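The drawer everyone has, and the woman who wants you to empty it

There is a drawer in my kitchen that I open with my hip. It holds takeaway chopsticks, a tape measure, three chargers for phones I no longer own and, until this spring, an extension lead knotted so badly that I bought another one so I wouldn't have to deal with it.

I mentioned this to the woman who runs the sorting workshops at Vuvik, the little repair and reuse shop in Virkcombe, and she lit up. "Oh, cords! Cords are my favourite," she said. "People bring me a shopping bag full of them like they're confessing to something."

She has been running the sessions since November, and more than 600 people have now come through with a bag, a box or the whole drawer pulled off its runners. The method couldn't be simpler. You tip everything out on a felt-topped table, you look at it, and you deal with it one thing at a time. She swears by the felt. "Nothing rolls off, nothing clatters, and you can see a dark battery or a white plug straight away. I had a bare bench at my last place and I spent half my life on the floor looking for screws."
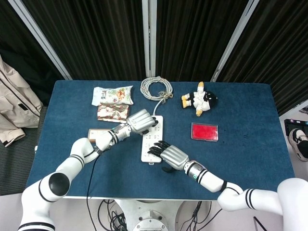 Words: a Virkcombe regular, for the Inum neighbourhood pages
Filed under: Home, Mending, Good Ideas

A dark blue table with a white power strip in the middle, a coil of light grey cable behind it, a couple of bags of snacks and a plush toy on its back with its yellow feet stuck out: I could have sworn someone had been through my house. It's that mix she loves most. "A drawer is never only one kind of thing," she told me. "There's always food in it. There's always a toy! I've stopped asking how the toy got there."

So where do you start? With the biggest cord, she says, every time. "The power strip takes up all the room and it's usually what everything else is tangled in. Get it out straight, run your hand down the whole cord and look for nicks or scorching. Check the sockets. If anything's cracked or discoloured it goes in the e-waste bin, and I don't care how much you paid for it."

Coiling comes next, and she is a joy to watch at it, big easy loops over an open palm with a half twist on each one so the cable lies flat. "Please don't wind it round your elbow," she said, wincing. "You're putting a kink in it every time. Loose loops, a few wraps round the middle, done." I tried it on my own knotted lead and got it on the second go, and I was far more pleased with myself than a grown adult should be.

Food gets its own corner of the table. Anything open goes, anything sealed gets its date read and then moves to the pantry, where you might even eat it. Small boxes have to be opened, no exceptions. "People keep the box and lose what was in it," she said. "Or they keep the box for 13 years and it turns out to have the good scissors in it."

And the toys? She is softer there. A plush gets a brush, a look over the seams and a spot on the Nijs shelf by the door, where kids from the street can swap one for another. I asked if she ever kept any. "I have a rule about that," she said, and then laughed for long enough that I didn't ask again.

What I liked most about my evening there was how little anybody fussed over storage. You won't be sold a set of matching tubs. She uses old envelopes for the short cables, with the name of the gadget written on the front in thick marker, and a shoebox for the long ones. Power strips hang from a hook by the cord loop. "If it takes two hands to put away, it won't get put away," she said.

My drawer opens with one finger now. I've still got the tape measure, and I've kept one set of chopsticks. The chargers went in her bin, and I'm going back with the box from under the stairs, which has been taped shut since we moved in and makes a noise when you tilt it.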